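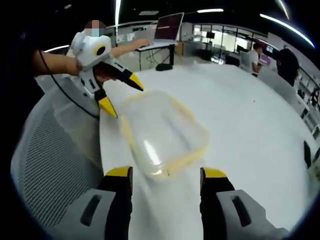 Bristwood Lunch Club – Kitchen & Containers Team

Progress report for the Neta small grants fund, 2024-11-19

Hello all, and sorry this one is a bit longer than the last. You asked for news of the container lending scheme and how the money is going, so I'll start with the boxes and get to the money further down.

We settled on the clear plastic ones in the end. We did look at steel, which everyone liked until they picked up a full one, and you can't see what's inside without taking the lid off. With the clear ones you can tell soup from crumble across the room! They're rectangular with rounded corners, and they have clips on the rim so the lid stays put on the bus home. Drummond Road (our other kitchen) has gone for the same sort, so a box borrowed there can come back to us and the other way about.

The big white table has been the best thing to happen to the checking. Before the summer we were doing it on the draining board with everybody's elbows in the way. A clear box on a plain white top shows up cracks and old curry stains very nicely, and the long sides are where I look first.

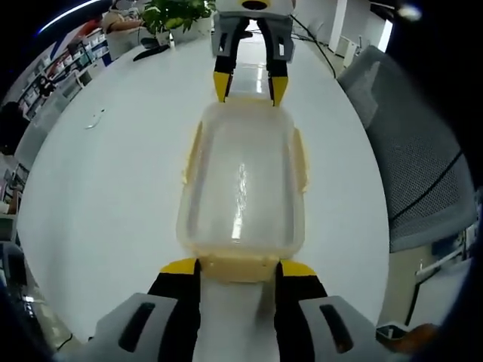

One of the clear boxes lying lengthwise on the white table.

Since the last report we've lent out boxes 2534 times, which I had to add up twice as I didn't believe it. 36 have gone missing or been retired. Most of the retired ones had a clip snapped off, and a few had gone so cloudy that people were handing them back and asking for a nicer one – fair enough, I'd have done the same.

Lids are still our headache. They come back separately, or they come back with the wrong box, and a lid that nearly fits is worse than no lid at all. We now check lids flat on the table on their own, before they're matched up with anything. If it rocks, it goes in the Dedik crate for recycling. I was doubtful about giving lids their own turn but it has cut the Thursday muddle right down.

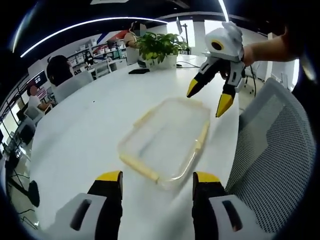

A lid laid flat on the table, clips at the edges.

Money next. We've spent the boxes part of the grant and most of the washing-up part. The shelving hasn't been bought. We had two quotes and they were both for units too deep for the alcove, so I've asked for another and will send it on when it comes. Please could that part be carried over to January? I don't expect it to cost more than we first put down.

Still to do before the next report:

Replace the missing lids (order half written)
New labels that survive the dishwasher – the paper ones didn't
A proper returns sheet for Drummond Road, who are using the back of an envelope

If anyone from the fund would like to come and see it going, Thursdays after lunch is best, and there's usually crumble left.

Kirsty Cowie
Kitchen & Containers Team

Search this site Go
Contact us | © Bristwood Lunch Club | Back to top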